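Keeping chopsticks and spoons clean and in order
by Elvira Urrego
Pustdale Home Pages, updated 2020-06-10

In my kitchen the drawer for utensils is very small, so most of what we use every day stands in a basket near the sink. Readers wrote to me after the page on cutting boards and asked how I keep the wooden pieces from smelling. These are the habits I follow.

Wash wooden chopsticks soon after the meal. Do not leave them lying in a bowl of water, even for one hour. Wood drinks the water and swells, and later the surface becomes rough. I use warm water, a little dish soap and the soft side of the sponge, and I rub along the stick, from the thick end to the tip.

Dry them with a towel first. Then lay them on a dry cloth, with some space between them, and wait until the next morning if you can. Turn them once. In September, when our kitchen is humid, I give them one day more.

Look at the tips before you put them away. If a tip is dark, soft or has small splinters, that stick is finished. You can use it in the garden to hold a young plant. Toshiko Takagi wrote to me that she sands the tips lightly and rubs in food-safe oil. I tried this with 4 sticks and they became nice again, but I would not do it for a stick with a crack.

Choose a basket with holes in it. Air must come in from the side and water must go out from the bottom. A closed jar looks pretty on the shelf – but after two weeks please smell the inside of it.

Put the long things at the back and the short things in front. Spoons go with the bowl up. Chopsticks go with the thick end down, so the part that touches food stays in the air. If the holes in your basket are large, check that thin tips cannot pass through.

Do not fill the basket completely. When I must pull with force to take out one spoon, I know it is time to remove something. 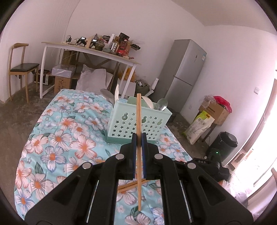

Pustdale Home Pages – No. 552 – page 60

A plastic basket with a pattern of cutouts, like the pale green one with stars and gourds, needs a little more attention, as dirt likes to stay in the small holes. Once a week take everything out and brush the holes from both sides with an old toothbrush. For white spots from hard water, mix one part vinegar with two parts water, leave it for ten minutes and rinse well.

The cloth under the basket should be one that you can wash often. A flower print hides small stains, so wash it by the calendar and do not wait until it looks dirty.

Next page: wooden spoons and rice paddles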